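September 2, 2025

Our club in Gamham has five members this term, and I write our notes because my English needs the practice. The task is to build with toy bricks using two robot arms. We named the left arm Palumbo and the right one Pundavus.

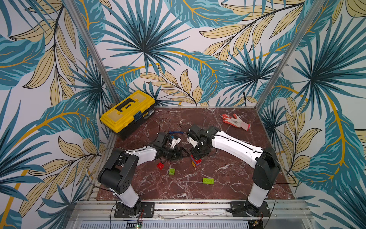
Last term we programmed only one arm, so timing was easy. With two arms, each must know when to wait for its neighbour, and this is where I spent most of my evenings.

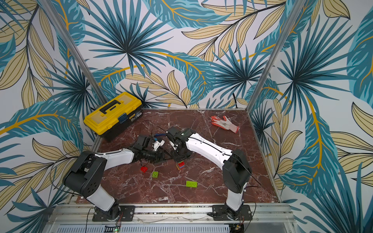
Do you need to know programming to join?
Most of us learned it in the club, starting with small changes to somebody else's code.

What we practise now

1. Closing the gripper on a brick without pushing it sideways. I set the speed too high at first.
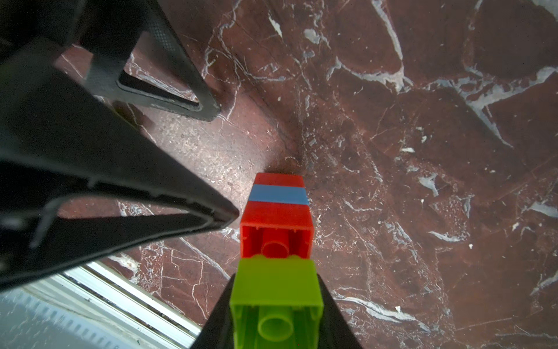
2. Keeping the bricks in line while the stack becomes longer. Red and lime-green ones are my favourite colours for this.
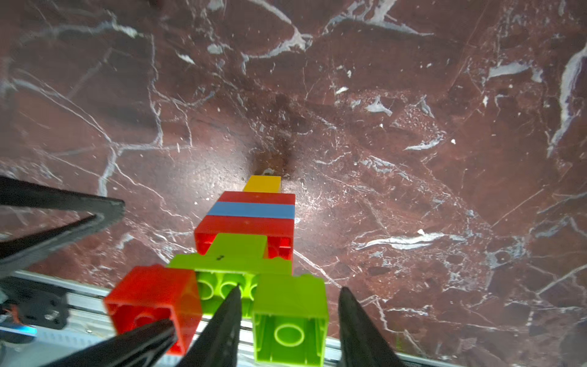
3. Saving the log after every try. We have 951 now and want 2000 before the Flikach meet.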